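Can a robot do your laundry yet? Endero opens its chore bench in July

I'm Areeba Khattak and I run home trials at Endero, so I get this question at every family dinner! My answer is still "sort of." Clothes are the hard part (a mug keeps its shape, a pair of pants never does).

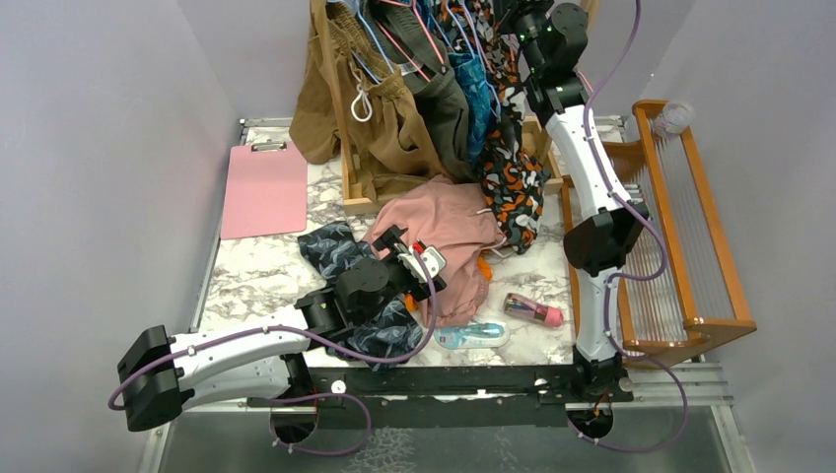
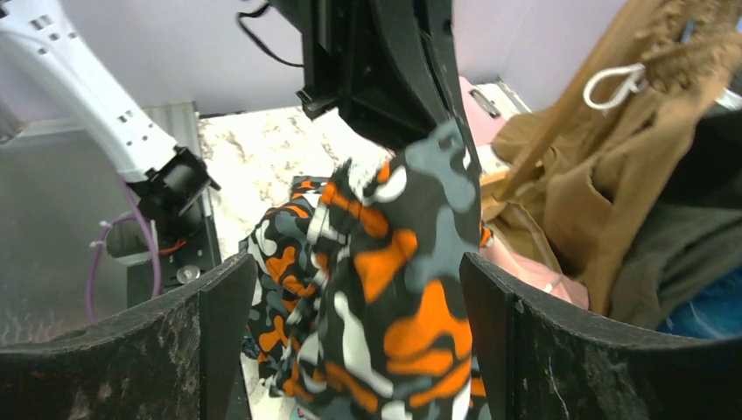 Two arms, one small table and a lot of cloth.

We've logged 279 tries at hanging and folding so far, and I'd still beat the arms on a sleepy morning. Come see for yourself at our Skultside workshop in July, 24 places per visit. To book, ask for Talha Rind at the front desk.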